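**Griltik takes gripper upkeep in-house**

Griltik has stopped sending its hand-held grippers away for service and now looks after them at its Salter workshop. The change took effect in March.

The grippers, supplied by Plusa, are used by hand to practise everyday jobs such as lining a bowl with a plastic bag. Until this year a worn pair went back to the supplier and was gone for weeks at a time.

Workshop lead Thilini Selvanayagam said most faults came down to the same parts.

"It's the bushings in the linkage arms and the pads at the tips," she said. "Once there's play in a bushing, the tips stop meeting square and you can't hold anything thin."

Under the new routine, each gripper is checked after 700 closes. The arms are wiped down, every pivot is tested by hand for side play, and the fingertips are closed on a fold of light plastic. If the fold slides out under a gentle pull, the pads come off and are reseated.

Technician Dario Valentini said a full bushing change took him 34 minutes, and a pad swap a good deal less. A set of bushings costs the workshop $190 - well under the old service fee, which he declined to give.

The first job on the list was a gripper that had done 431 closes since its last service and was already dropping bags. Yuxi Lei, who keeps the service log, said its pads had been fitted slightly out of line. They were reset and the pivots left alone.

Griltik plans to bring the grippers at its Lo Presti site onto the same schedule once spare pads arrive.

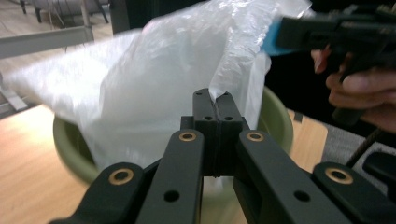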